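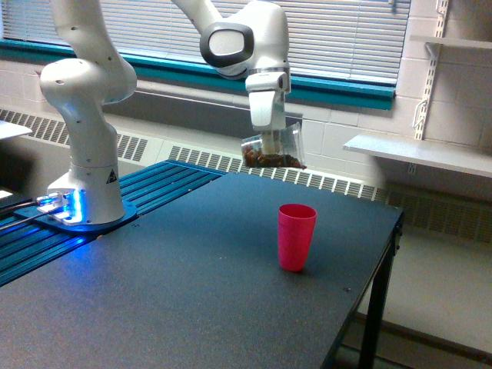 From: Sarahí Palacios
To: employer-liaison list
Date: 18 Jan 2021
Subject: Re: Spanish orientation for workers who speak Mam at home

Dulce Montes wrote:

> Hello all,
>
> I am the new liaison for the Urnholm plant and I have a question about
> orientation. In November the plant hired 20 people from Guatemala, most of
> them through relatives who already worked there. HR put them all in the
> Spanish session. The supervisor on the packing line tells me that several of
> them nod at everything and ask nothing, and then go to a cousin on break to
> find out what they are supposed to do. One man signed up for a health plan
> that he did not want.
>
> I talked to a few of them and I think Mam is their first language. Their
> Spanish is fine for small talk, but I am not sure it is enough for the
> benefits part. When I asked if they would like an interpreter they all said
> no, Spanish is fine.
>
> Has anyone dealt with this? HR is willing to listen but they want to know
> what it will cost and whether it is needed.
>
> Dulce

Dulce,

Yes, we went through this at Basell two years ago and then again at the Terkau warehouse. I'll go through your points in order.

On the "Spanish is fine" answer. I would not take it as final, and I would not argue with it either. Some people have had bad experiences back home for speaking Mam in an office or a school, and will not bring it up with somebody they just met. Others think that asking for an interpreter will cost them money or make them look slow. And for some of them Spanish really is fine. You can't tell which from a yes or no question asked in front of coworkers.

What worked better for us was to change the question. We now ask everyone at intake, whatever country they come from, "What language did you speak at home as a child?" and then "What language do you want us to use when we talk about pay and insurance?" Both questions are on the form and both are read out loud by the person doing intake. Because everybody gets them, no one feels picked out. If a person puts Mam for the first and Spanish for the second, we go with Spanish and check again after a couple of weeks, in private.

Please also ask which town they come from and write it down. Mam differs a good deal from one area to the next, and an interpreter from one town may have a hard time with a person from another. Don't assume that everyone from Guatemala speaks Mam, either. At Basell we had K'iche' and Q'anjob'al speakers in the same group and the first interpreter we booked could only help part of the room. That was our mistake, as we had only told the agency "Mayan."

On the nodding. I would tell the supervisor not to read it as agreement. With many of our workers it means "I hear you and I am being polite." The same goes for silence when he asks "Any questions?" Have him ask the worker to show him the task, or say back the steps, and have him do it with the whole crew. We had one supervisor who did this only with the Guatemalan workers and it went over badly.

The cousin. Everyone does this and I don't think you can or should stop it. For things like where to park or how to swap a shift it is fine. For pay, medical matters, injuries and anything a person signs, use a paid interpreter. We had a case where the relative doing the interpreting was also the one who had lent the worker the money for his trip, and he was not going to say anything in front of him about his deductions.

The man with the health plan should be able to get it looked at again, but ask HR today what the deadline is. Plans have rules about when changes can be made and I don't know yours.

Cost. We paid $700 for an interpreter by phone for one orientation, split into 3 sessions. That was a relay, meaning English to Spanish and then Spanish to Mam, so everything takes at least twice as long. Plan for that. A talk that HR usually gives in one morning will not fit in one morning. We cut the company history and the video and kept pay, time off, insurance, and who to call when you are sick or hurt.

As for written material, I would not spend money on translating the handbook into Mam. Most of the Mam speakers I have worked with never learned to read it, and a few do not read much Spanish. We made short audio recordings instead, one for each topic, and people play them on their phones at home. The woman who did ours is Mrs. Ibarra. I can ask her whether she is taking new work, but tell me the towns first.

One more thing about HR. When they ask "whether it is needed," I would bring them the health plan case and the supervisor's own words. At Terkau the plant manager did not move until payroll showed him how many forms had to be done over.

I have our intake form and the list of topics for the recordings. The list does not take attachments, so write to me directly and I will send both. The form still has our old phone number at the bottom, so change that before you use it.

Sarahí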